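Unrolled thread by Oriana Rivadeneira
4 min read
Last updated: 2020-04-02

Okay, a few people asked about the rye bread after I posted it last night, so I'm doing a thread. Get a coffee, it's long and I wander.

First thing, this is my neighbor Birthe Baldursdóttir's bread. I only make it. She wrote it on the back of an envelope for me in December and I've been messing it up in small ways ever since.

It's a dense, dark, slightly sweet rye that bakes low and slow overnight. No kneading! You stir it with a wooden spoon, scrape it in the pan, cover it tight and go to bed.

You need 600 grams of dark rye flour and 428 grams of buttermilk. I know 428 is a ridiculous number. The envelope says 428. I asked if I could do 430 and got a look, so 428 it is.

Then golden syrup (a good big glug, she never measures it, which drives me nuts after the buttermilk thing), two teaspoons of salt, three teaspoons of baking soda.

I use Tavik flour when I can get it. It's coarser and it smells a bit like a barn in the best way. My store was out of it again so last night's loaf was Clilum, and yep, it came out softer. Still good. Toasts better, if I'm being fair. 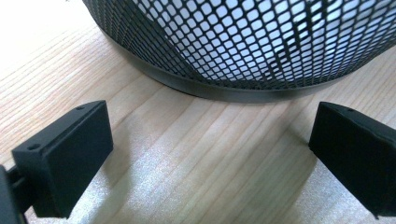
Black mesh, up close.

Mixing: dry stuff first, then the buttermilk and syrup together, then all of it in one bowl. It'll look like wet cement. Leave it alone. My first time I panicked and added more flour and made a doorstop.

Grease the pan way more than you think. I mean corners, lid, everything. Butter, please – I tried the spray and had to chisel.

The pan: mine's a lidded Virker loaf pan I found at a yard sale. A regular pan with two layers of foil crimped down hard works fine, Birthe does hers that way. It's the steam staying in there that gives you the soft crust.

Fill it two thirds, no more. It rises slower than any bread you've made but it does rise, and I've scraped enough burnt syrup off my oven floor for one lifetime.

Oven at 210 Fahrenheit, middle rack, eight hours. I put it in at ten and take it out at six. The whole apartment smells like caramel and malt when you wake up and it's SO good, I lie there for a minute just breathing.

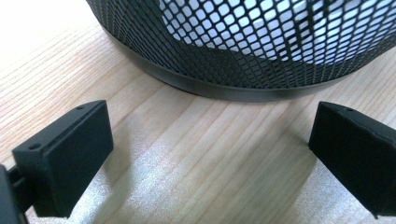

Mesh again, and some wood grain.

Let it cool all the way before you cut it. I'm begging you. Warm rye gums up the knife and then you've got a sad sticky wedge and crumbs everywhere. I wait till lunch. Okay, I wait till eleven.

Thin slices, cold butter, thick layer of it. Then smoked fish if you have it, or a sharp cheese, or a boiled egg with too much pepper. I've also had it with peanut butter at midnight and have no regrets.

There's a Thorlacius pickled herring that Birthe swears by. I'm still getting used to herring at breakfast, but on this bread with raw onion I get it a little more each time.

It keeps most of a week wrapped in a towel. Freezes great too, slice it first. The last dry heel goes in a pot with milk and raisins and turns into this kind of sweet bread soup, but that's a whole other thread.

Somebody asked if you can swap the syrup for honey. I did it once, and it was okay, just paler and not as malty. Molasses was too bitter for me but my sister loved it.

Oh, and no buttermilk? Plain milk with a spoonful of vinegar, give it ten minutes. Don't tell Birthe.

Also hi to the new people, there's 1,022 of you now?? I mostly post soup.

Get new threads by email. Enter your address to sign up for our weekly newsletter. Unsubscribe at any time.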